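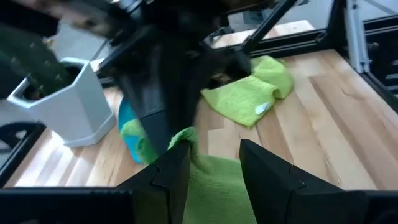

Chapter 6
Cloths and Towels in Daily Use

What this chapter covers

Every kitchen, ward, workshop and guest house gets through cloths. They are cheap, they are handled all day, and they are usually bought without much thought. This chapter deals with how a cloth takes up water, what it is made of, how it should be washed and when it should be thrown away. Bed linen and table linen are left to Chapter 7. Stain removal was covered in Chapter 4, and you will need the table of stain types from that chapter for the exercises at the end of this one.

You should already know the difference between a fibre and a yarn, and between a woven and a knitted fabric. If you do not, read the first part of Chapter 2 again before going on.

6.1 How a cloth takes up water

Water gets into a cloth in two ways. It may enter the fibre itself, or it may be held in the small gaps between one fibre and the next. Cotton does both. A cotton fibre swells as it takes in water, and the yarn around it holds more. Polyester takes very little water into the fibre, so a polyester cloth depends almost wholly on its gaps.

The movement of water along narrow gaps is called capillary action, or wicking. The narrower the gap, the further the water will travel along it. You can watch this by hanging a strip of cotton with its lower end in a bowl of coloured water. The colour climbs quickly at first and then slows down. A strip that has been washed in fabric softener will often climb less far, as softener leaves a thin coating on the surface that keeps water out.

A towel is woven with loops standing up from the ground cloth. This is called terry weave. The loops give the towel far more surface than a flat cloth of the same size, and they leave spaces for water to sit in. Long loops hold more water but catch on rings, hooks and zips. Short loops dry faster on the rail. Some hand towels have the loops sheared on one side to give a velvet finish, which looks smart but dries the hands less well.

6.2 Microfibre

A microfibre cloth is commonly made from polyester and polyamide spun together and then split into very fine strands. The strands have sharp-cornered edges under a microscope, and they pick up grease and dust that a smooth fibre would slide over. Used damp, a good microfibre cloth will clean glass with no detergent at all.

It has its weak points. High heat damages the strands, so it must not be boiled or put through a hot dryer. It also picks up lint. If it is washed with cotton towels it comes out covered in fluff and leaves streaks on the next window. Chlorine bleach shortens its life, and softener clogs it.
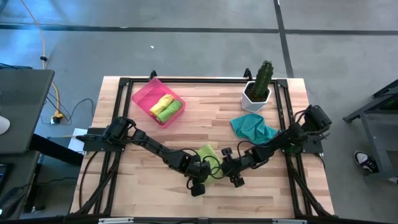 It was put to us when this chapter was tried out at Oltthorpe that the old cotton dishcloth is treated unfairly in most courses, and that a kitchen which boils its cotton every night has no need of anything finer. There is a good deal in this. Cotton will stand a boil wash, strong detergent and rough handling, and it can be cut up for rags when it wears thin. The trouble comes in kitchens that do not boil it every night. A cotton cloth left in a heap by the sink stays wet for hours, and bacteria multiply in it all that time. The choice of cloth and the washing routine have to be considered together.

6.3 Keeping cloths apart

Most workplaces use colour to show where a cloth belongs. The colours vary from one employer to another, and it is a mistake to assume that the scheme you learned in one job will apply in the next. Read the chart on the wall. If there is no chart, ask for one.

A scheme works only if it carries on into the laundry. Cloths used in toilets should be bagged and washed separately from kitchen cloths, and dried before they go back on the shelf. Folding them damp undoes much of the good of washing them.

Case study: the Temba guest house, Saltby

The Temba is a seaside guest house that closes for part of the winter. Until recently it sent all its towels and cloths out to a laundry in Oltthorpe. In August, its busiest month, it sent 3,693 pieces. In the month after, it sent 2,584. The laundry charged by the piece, whatever the size, so a small kitchen cloth cost as much to wash as a bath sheet.

The owners moved the small cloths to a machine on the premises and kept the contract for the towels. They bought 2 sets of cloths for each room round, one in use and one in the wash. For the first few weeks the cloths came back stiff and grey. The water in Saltby is hard, and too little detergent was being used for it. A powder sold locally under the name Ededeo was tried at the hard-water dose given on the packet, and the greyness stopped getting worse, though the cloths already affected never came fully white.
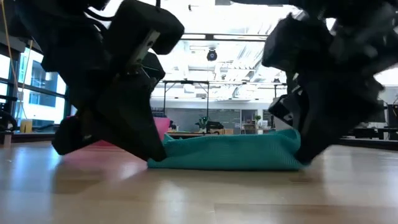
Page last changed: January 2026

6.4 Washing and drying

Shake cloths out before loading. Crumbs and grit left in the folds will end up in the filter or on the rest of the load. Do not overfill the drum, because cloths need room to drop through the water. Sort by fibre first and by colour second.

Towels should be washed before they are used for the first time. New terry often carries a finish that makes it feel soft in the shop and slows down wicking. It will also shed loose fibre in the first few washes, so keep new dark towels away from anything pale.

Line drying is gentle on cloth and costs nothing, but a towel dried in still air can feel harsh. Shaking it hard before and after hanging lifts the loops. Tumble drying keeps towels softer and wears them out sooner.

6.5 When to replace a cloth

Makers of microfibre often quote a number of washes, and claims of up to 400 are seen on trade packs. Treat such figures as a guide to quality only. A cloth should be replaced when it no longer picks up water in one wipe, when the edge stitching has gone, or when it smells after washing. Towels are usually finished when the ground cloth shows between the loops or the side hems begin to split.

Words to learn

Capillary action: the movement of a liquid along narrow gaps.
Ground cloth: the flat woven part of a towel from which the loops rise.
Lint: loose fibre shed by a fabric.
Terry: a weave with uncut loops on one or both sides.

Before you go on

Collect a worn towel and a newer one of similar weight. Cut a narrow strip from each and hang both over the same bowl of coloured water. Mark how far the colour has climbed at regular intervals and keep your results, as they are used again in section 6.6, where wicking is measured and plotted on a graph.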